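Restwood Shared Workshop: Building a Two-Arm Laundry Folder
Handout 4: The enclosure, the cables, and the first folds
Notes by Dragica Leka

By now you should have two arms that move when told to and hold still when not. If you have two arms that do it the other way around, go back to Handout 3 and check your servo IDs. Everyone swaps at least one pair. I swapped three, and I wrote the handout.

4.1 Why build a box

You can fold cloth on an open bench. We did, all through the spring, and the arms learned a great deal about the bench. They learned the pattern of the wood, the red toolbox behind it, and the time of day. A policy trained in the morning would reach confidently for a sunbeam at 4 in the afternoon.

White walls cure most of that. You want a back wall and two side walls, plain, with nothing stuck to them. Matte board is better than gloss. If you only have gloss, sand it lightly and accept that you'll be finding dust in your coffee until May.

Keep the work surface as flat as you can get it. A seam you can barely feel with a fingertip will catch a gripper finger every time, and it'll catch it during a demo.

4.2 Mounting the arms

Both arms bolt to the lower front platform, on their own plates, with the aluminum rail between them and the table proper. Measure from the rail. Do not measure from the wall, since the wall is whatever the last person to lean on it decided.

Order of work:

Bolt each plate down finger tight.
Power the arm and send it to its home pose.
Drive the gripper to the back corner on its own side. If it can't get there without locking the elbow straight, move the plate forward.
Tighten, then repeat the reach. Tightening moves things.
Write the final position on tape and put the tape under the platform, where the camera can't read it.

A fully straight elbow is the enemy. The arm has no room left to correct, the solver starts guessing, and you get the little shudder that Hiba Sfeir calls "thinking about its life." Leave some bend at the farthest point you plan to use.

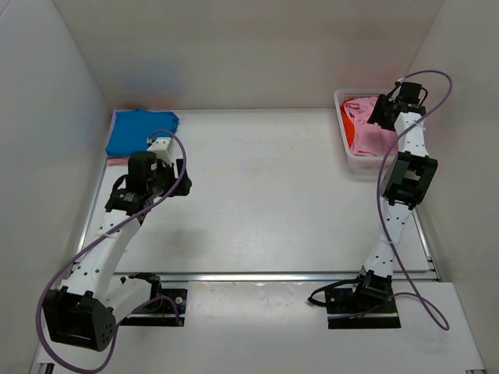 4.3 Cable slack

Too short and the wrist pulls its own plug out. Too long and the cable gets folded into the laundry, neatly, with great care, by a machine that has no idea what it has done. There is a length in between. You find it by moving the arm slowly through every extreme pose while a second person watches the cable and says "stop" before it's needed.

Leave a generous loop at the wrist, where most of the twisting happens, and a second loop at the base. Tie the cable at the base only. Ties along the links look tidy and will saw through the jacket after a few hundred cycles. Our first cable went at cycle 800, halfway through a towel.

4.4 The folding task

We keep the task small. Cloths start in the basket, one arm picks, the other receives, and folded pieces go in a stack on the far side. Only thin cotton to begin with. Fleece is too thick for the fingers, and anything with elastic has opinions.

The pick is harder than the fold. From a heap, the gripper will happily grab two cloths at once and present them both to its colleague as one. Our fix is a small shake after lifting — two short moves, up and down — and then a look before handing over. It drops the passenger most of the time. The rest of the time you get a two-cloth fold, which the software scores as a success and your eyes should not.

Record demonstrations in sets of 40. After that the operator gets bored and the arms learn boredom, with its wide, sloppy corners. We have 3,425 demonstrations on the workshop drive, of which the first 400 are mostly a record of me learning to use the controllers. Please leave them out of your training set. I keep them for humility.

Label each set with the operator, the cloth type, and the starting arrangement. "Misc" is not a starting arrangement.

4.5 Before you run it unattended

Don't.

4.6 Before you run it attended

Know where the power switch is with your eyes shut. Keep hands, sleeves, and lanyards out of the box while the motors are live. Set the torque limits from the table in Handout 2, even if the arm feels weak with them. It's lifting a washcloth.

4.7 For next time

Bring one set of demonstrations of your own and a list of every failed pick in it, with your best guess at the cause. "Robot was being weird" can be used once. Hiba will run the session on camera calibration and has asked that you read the Pandero notes first, all the way through, including the section on lens distortion that the last group swore it had read. Spare gripper fingers are in the drawer marked Brendero. The drawer marked Fingers has fuses in it.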